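Jostine bench notes and data card

Last edited 07/10/2025 by Normunds Grīnberga

What it is

Jostine is a two-arm tabletop setup that Domingo Painemal and I put together in the Skosatberg shared workshop. The task is packing: the arms pick up loose cables and put them in a small cardboard box. This file covers the build, the recordings and the things that still annoy us. The controller code lives in its own folder, called Clirari, and has its own readme.

Hardware

Two arms, left and right, each with a two-finger parallel gripper. The table stands between them with a box on it. We use boxes with the lid attached, because a loose lid slid off the table too often. The printed sheet that came in the box stays in. Taking it out changes how the cables settle, and the early recordings all have it.

Gripper cables run outside the arm. Leave slack at the wrist or the connector works itself loose during a long session. We learned this in July and lost most of an afternoon.

Recordings

There are 1,257 episodes in the main set. Another 300 are kept apart as a test set and should not be used for training. Each episode is one folder with video, joint positions, gripper opening and a short text label. Episodes are stopped after 40 seconds whether the box is packed or not.

Labels are written by hand. Domingo did most of them and I did the rest, so the wording drifts a little. He writes "power cord" and I write "power cable" – treat these as the same thing.

Folder layout

main/ – training episodes
test/ – held-out episodes
calib/ – arm and camera calibration, one file per session
notes/ – session notes, plain text, not always complete

Running a session

Turn on both arms and wait for them to finish homing before you put anything on the table. Run the calibration check. Place the box with the lid open at the back, then lay out the cables. Start the recorder, wait for the beep, and begin.

If one arm faults, stop both. Restarting a single arm leaves the two clocks out of step and the episode has to be thrown away.

Known problems

Thin cables slip out of the fingers when they are held near the connector. Grip farther back.

Shiny surfaces throw off the depth estimate. Blinds help with daylight. They do nothing for the ceiling lights.

Cables that are tightly coiled come out of the box again when the gripper opens. We have no fix for this.

Episode 2,097 is numbered wrong. The counter skipped after a crash and we left the number alone so old scripts keep working.

Use and sharing

Workshop members can copy the set from the shared drive. Mateos, the older single-arm set, is on the same drive in a different format – do not merge the two without converting the gripper values first. Questions go to Domingo or me, and a note left on the bench is fine.
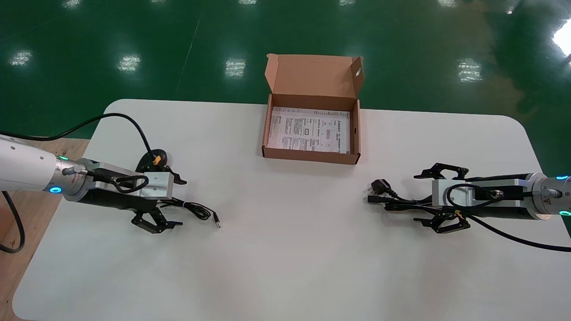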